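Bundled Fees Belong in the Advertised Rent
Kathleen Sheehan

Brovarwood lists its one-bedroom units at a base rent that excludes trash pickup, pest control and package handling. These charges total $38 a month and appear on page 15 of the lease. A tenant cannot decline any of them. A charge that cannot be declined is rent, and it should be printed as rent.

Managers answer that separate lines show tenants where the money goes. The argument would hold if the lines tracked cost. At Brovarwood, the trash charge is the same for a studio as for a three-bedroom, and it did not change in December when pickup was cut back.
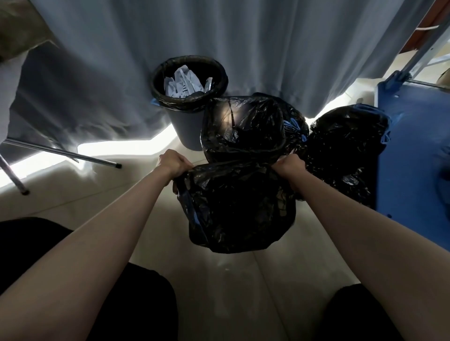
What a Fair Listing Would Show

One figure, with all required charges included, in the same type size as the unit number. Optional items such as covered parking can follow below it. Flevasby, with 315 units, already lists this way, and its leasing manager, Aidan Hennessy, reports fewer disputes at signing.

The change requires no new law. Most listing software has a field for total monthly cost. At Brovarwood it has been left blank for four years.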